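Pliltel Small Drawstring Pouch, Floral Cotton Print

Home / Pouches and Wraps / Small Drawstring Pouches
Item 912
Sold singly or in a set of 3

If you have ever handed somebody a pair of earrings in a crumpled bit of tissue and wished you had something nicer, you already know what these little pouches are for. We started sewing them years ago as a way to use up the ends of our printed cottons, and they were never meant to be a product at all. People kept asking for the bag their gift came in (sometimes more than they asked about the gift!), so Kumudini Hettiarachchi, who cuts most of our prints, sat down one August and drew up a proper pattern, and we have been making them ever since.

The print is a small one, tiny flowers in aqua and grey scattered over white, and it looks fresh without shouting at you. The drawstring is ribbon, aqua to go with the flowers, and we leave it long enough to tie a real bow, because a stubby little drawstring is no fun for anyone with cold hands or long nails. Pull both loops at once and the neck gathers up snugly. To open it again, just work a finger into the gathers and ease them apart.
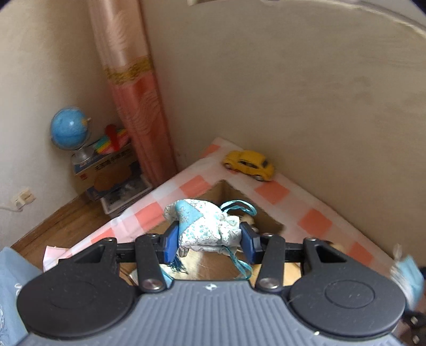 We get a lot of letters about what goes in them. Yatziri Cervantes keeps her grandmother's rosary in hers and carries it in her coat pocket all winter. Other folks use them for guitar picks, baby teeth, spare buttons, loose change for the laundromat, lavender for the linen closet, or the little screws that come with a bookshelf and that you know you will want again someday. They make a nice favor bag too, and a set tucked into a basket by the door is handy for all the small things that otherwise end up in a bowl.

Choosing a size

The small pouch on this page measures 3 inches across and suits jewelry, coins and other little treasures. If you need to fit a deck of cards or a bar of soap, please look at the Jaltham pouch, which is made the same way on a roomier pattern and costs a bit more.

Care

Wash by hand in cool water with a mild soap and lay flat to dry. The ribbon may curl after washing. A warm iron over a dish towel will settle it down again, and you can press the cotton at the same time if you like it crisp. Please take the lavender out first. We have had that phone call.

Price and shipping

Single pouch: $8
Set of 3: $14
Orders leave our workroom twice a week. Returns are welcome as long as the pouch is unused.

From our customers

"Bought one for my niece's bracelet and came back the next week for a set. The ribbon ties beautifully and the flowers are even smaller and sweeter than I expected." Anwara Mridha

"Good stitching. I keep my cuff links in it when I travel." Konrad Grabner

Questions about larger orders for weddings or showers can go to Rafsan Sultana through the contact page. Please mention the item number and the day you need them by.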